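Reproofing the side panel, and a note on rail sizes

The awning is a Grarnen drive-away, bought second-hand, and by last autumn the side panel facing the weather was letting water through along the lower third. The seams were sound when I checked them from inside with a torch. The cloth itself had lost its coating, and water that used to bead was soaking in and darkening the panel within ten minutes.

I washed it first. Cold water, a soft brush and a plain soap, no detergent. Detergent leaves a residue that holds water, and most of the poor results I have read of go back to that step. The panel was rinsed twice with a hose and hung over the fence overnight. By seven in the morning it was dry to the touch except at the hem, where the webbing is doubled, so I left it until noon.

For the coating I used Brulturov, the water-based one, thinned as the tin says. One litre covered the side panel and the door with a little left over. I put it on with a wide brush in strips, working from the top edge down, and wiped off the excess after five minutes. A second coat went on the lower third only. The cloth is slightly stiffer now and a shade darker, which evened out after a week in use.
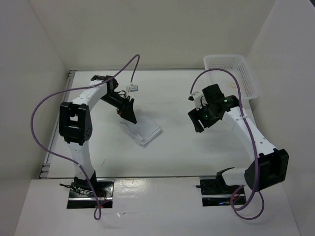 Raluca Mihăilă wrote in to say that she would have sprayed it, as a brush drives the liquid into the stitching and can leave tide marks on pale cloth. She did her own porch panel with a pump sprayer in May and used nearly 30 per cent less liquid for the same cover. I take the point on tide marks. My panel is dark green and would not show them. On the stitching I am less sure, as I wanted the liquid in there.

The other job was the rail. The van has a 643 mm gap between the end of the existing rail and the rear pillar, and the awning cord ran loose across it. Strazds sell rail by the metre in two bores. Mine needed the smaller one, and I ordered the larger because I had measured over the cord and its sleeve together, with the sleeve bunched up. Measure the cord with the sleeve pulled flat. The exchange cost me the postage both ways.

The new piece is held by six screws at 120 mm centres, with a strip of butyl tape behind it. I drilled undersize, painted the bare edges of each hole and left the paint to cure for a day before fixing. The join between old and new rail has to be dressed with a fine file, inside the channel as well as out, or the cord snags there every time it is pulled through. Mine still catches a little if the van is parked nose down.

Guy lines are next. The Gadeck ones that came with the awning have stretched, and the sliders slip in wind. I have 3 mm cord to replace them and have not yet settled on a knot for the pole end.

Total spend on the whole job, with the wrong rail refunded, was £73 — the butyl tape was already in the shed.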